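Desta notebook, folding task
November 12, 2019
F. Barta

Black sweatshirt, sleeves first, two hand-held grippers, on the bed. We moved off the table last week and the bed is what we keep from now on. It is softer, the cloth sinks a bit under the jaws, and the background is a mess of blankets and folded clothes, so whatever the policy learns here should be less tied to a clean gray surface than the Covthorpe set.

Enikő set up, I ran the recorder. Calibrated both grippers before the first take: jaws closed, jaws fully open, then the tag board. Left gripper read 3 mm open when fully closed. Reseated the pad, ran it again, fine. Wrote the offset in the sheet anyway.

Start pose as agreed on Friday: front up, collar toward the headboard, both sleeves out to the sides, hem toward the operator. Smooth the chest with the flat of the hand before picking up the grippers. Small creases stay. The white letters on the collar are handy for telling front from back in the video, and the orange label near the cuff gives us something to aim at on an otherwise black garment. 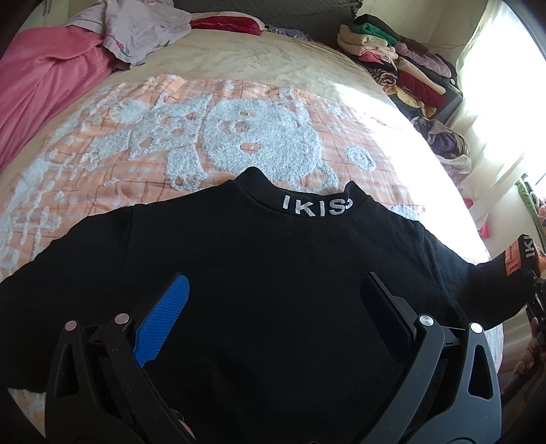
Order of moves

We had two versions going around and the labels in Dirnivitz did not match either one. Settled on this:

1. Both jaws open over the chest. Hold still for a count of two.
2. One gripper takes the right sleeve at the cuff. Pinch the rib and leave the label outside the jaws.
3. Lift just clear of the body and carry across the chest. Lay it down, cuff pointing left.
4. Open, back off straight up. No dragging on the way out.
5. Other gripper takes the left sleeve end, lifts, carries across on top of the first.
6. Both open, hold still, stop recording.

The hem fold is a separate task with its own takes. Enikő wanted it in one go. I would like that too, later, but long takes are where we lose tracking and then the whole thing goes in the bin over one bad second at the end.

Left and right in the labels mean the side as the operator sees it from the hem. Put this at the top of the label sheet, please. I found 14 takes from the first session with it the other way around and fixed them by hand.

Takes

Target for this garment is 400. Total after today is 117, counting only the ones that passed replay. Rate is fine when one person does the moves and another resets the garment. When I tried doing both I got slow and started cutting the still hold at the end short, and then the segmenter cannot find where the take stops.

Things that spoiled takes:

Black on black. When the folded sleeve lies flat on the chest there is very little to see apart from the seam along its edge. The depth estimate wanders. Granström suggested turning exposure up, which helps on the cloth and kills the window side of the bed completely. We left exposure fixed and drew the curtain further on the sunny side. Better, still some glare on the pale bedding.

Wrist view. If the operator leans in, the jaws cover the cuff before the pinch and the most useful part of the approach is lost. Come in a bit from the side, with the jaws wide.

Lifting too high. Enikő and I both do this with the second sleeve. The arm cannot copy it from its mounting height, so replay clips the path and the sleeve lands short. It should go up only as far as it needs to, with the elbow of the sleeve still on the bed.

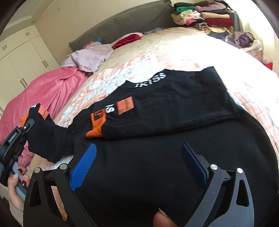

The second sleeve is also the one where the fabric bunches near the jaw. If the pinch is too deep you get a thick fold that does not open out when released, and the operator then gives it a little shake without thinking. A shake is a fine thing for a person to do. For the arm it is a burst of fast motion with no clear goal, and in the earlier training run it came back as twitching in the middle of the carry. Rule for now: if it bunches, put it down, open, pinch again shallower, carry on. Keep the take and tag it "regrasp." We want those.

Fingers. Keep them on the handle and behind the linkage. No helping the cloth with the free fingers once recording has started. I caught myself pushing the collar flat during a carry and threw the take out.

Replay

Tried up to ten of the better takes on the bench arms in the afternoon, with a spare black top on a folded duvet. First sleeve is good. It lands a little crooked but across the chest, which is all step 3 asks for. Second sleeve is hit or miss, mostly the grasp. The arms come down where the cuff was in the demonstration and if the sleeve is lying at another angle they close on bedding.

So more variety in the start pose. Enikő will draw up a card set: sleeve straight, sleeve bent, cuff turned under, whole garment rotated a little each way. Shuffle, draw one, set the garment, record. I would rather have fewer takes with the cards than hit 400 with everything laid out neatly.

To do

Charge both handles overnight, the left one was low at the end.
Change the navy pad if it slips again.
Relabel the remaining old takes to the six steps (me).
Cards (Enikő).
Ask Granström for the second tag board back.
Copy today's folder to the Covthorpe drive before anyone wipes the recorder.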